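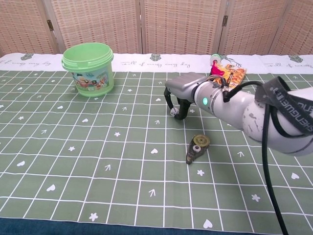 Thread: Does rapid intensification count belong in a seasonal summary?

Posted 4/19/24 by vdamasceno
3 min read

I maintain the storm table for our regional archive and I'm revising the template before June. The current one lists named storms, landfalls, peak wind, minimum pressure and damage. A request came in to add a column for rapid intensification, defined as a gain of at least 30 kt in 24 hours. My concern is the older records. Before routine satellite coverage the fixes are too sparse to support a 24-hour difference.

hlanglois
Add it, but leave it blank before the satellite period. Blank and zero have to be stored differently. I inherited a table where they weren't, and 34 storms had to be rechecked by hand.

isobar_tib
I'd leave it out. The threshold is a convention. A storm that gains 25 kt and one that gains 30 kt are inside each other's error bars, and the column turns that into yes or no.

hlanglois
Same objection applies to the category scale, and you use that.

isobar_tib
I use it under protest. Store the maximum 24-hour change in knots and let the reader pick a cutoff.

vdamasceno
That I could do. The best-track files are six-hourly, so it's a difference over four steps. Do you take overlapping windows?

isobar_tib
Yes, overlapping. With fixed windows starting at 00 UTC you miss any event that straddles the boundary. I ran both on 243 storms and the fixed version missed 8 that the overlapping one caught.

F. Vidal
What about storms that cross land inside the window? Ours drops any window with a fix over land. Thibault's script keeps them, if it's the version I have.

isobar_tib
It keeps them. Small islands barely affect the track wind and you lose good data by dropping them.

F. Vidal
Disagree for anything crossing high terrain. Please at least flag them.

vdamasceno
Plan so far: one numeric column, maximum 24-hour change, overlapping windows, null where fixes are more than six hours apart, separate flag for land. Damage stays in nominal dollars with the year stated.

hlanglois
Nominal is fine if the adjusted figure sits next to it. On its own it makes every recent season look like a record.

vdamasceno
Adjusted to which year?

hlanglois
Pick one and put it in the column header.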